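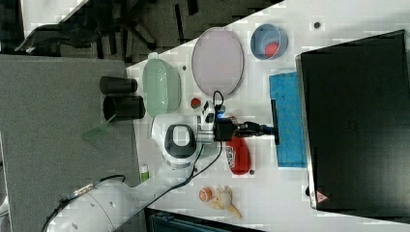
Blue sponge with black handle, on a white table top

Jeston Handle Sponge
Item 1719
Sold by Flukden, household and cleaning

The Jeston Handle Sponge is for wiping tables, worktops and desks without putting the fingers in the water. The sponge is a blue rectangle and the handle is black. You hold it from above and the whole flat side of the sponge lies on the table, so one stroke cleans a wide strip.

We have it in our shop in Bodutstead and we also send it by post. Many customers buy it first for the kitchen and come back for another one, to use at the desk. It goes well along the side of a laptop or a row of plates, where a folded cloth always catches on something. Please squeeze it well before you wipe near anything electric.

What you get
1 handle
2 sponges (one is already fitted)
1 paper with instructions

Details
Colour: blue sponge, black handle
Weight with dry sponge: 31 g
Suitable for: painted, laminated and glass surfaces, plastic table tops
Not suitable for: oiled wood, non-stick pans, screens

How to use
Wet the sponge under the tap and press out the water with the flat hand. Use a drop of washing-up liquid if the table is greasy. Wipe in long strokes in one direction, then rinse and wipe once more. For dried sauce or jam, let the wet sponge stay on the spot for one minute and then wipe.

Plates, bowls and colanders can also be washed with it, but for narrow cups the handle is too wide. For these we recommend the Saxena bottle brush, which you find under Brushes.

Changing the sponge
Pull the old sponge off from the short side. Put the new one against the handle and press for a few seconds in the middle and at both ends. The spare sponges are the same for the older Jeston handle with the grey grip.

Care
Rinse after use and leave it to dry standing on its side. The sponge may be washed at low temperature in the dishwasher, upper rack. The handle should be washed by hand. Do not use bleach, it makes the blue go pale and the sponge becomes hard.

What customers write
"I use it every evening on the dining table, which is also my office. The handle is a good size for me, I have small hands. I would like it also in green." Sum-yee Shek

"Good sponge. The first one I had came loose after some weeks, but I had not pressed it at the ends. The second one stays." Aslak Amundsen

Delivery
Orders that reach us before noon leave the same day. Cafés and schools can order cartons of 200 spare sponges, please write to us for the price. In December the delivery of cartons takes a few days longer.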